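4.2 Datenerhebung mit handgeführten Greifern

Für die Sortieraufgabe nahmen wir 121 Demonstrationen mit zwei handgeführten Greifern auf, weitere 105 per Fernsteuerung. Dass die erste Variante die natürlicheren Bewegungen liefert, wird oft behauptet (Grgić und Ilie), aber selten geprüft.

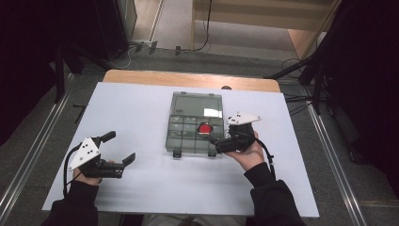

Abb. 3: Vorführung am Sortierkasten mit zwei Greifern.

Unsere Zweifel betreffen vor allem die Übertragbarkeit. Der Mensch gleicht schräge Griffe aus dem Handgelenk aus, ohne es zu merken; ob der Arm dieselbe Bahn überhaupt fahren kann, zeigt sich erst beim Abspielen. Nach Prüfung der Gelenkgrenzen mussten wir 20 Aufnahmen verwerfen. Die bei Ionescu berichtete Zeitersparnis enthält diesen Ausschuss nicht.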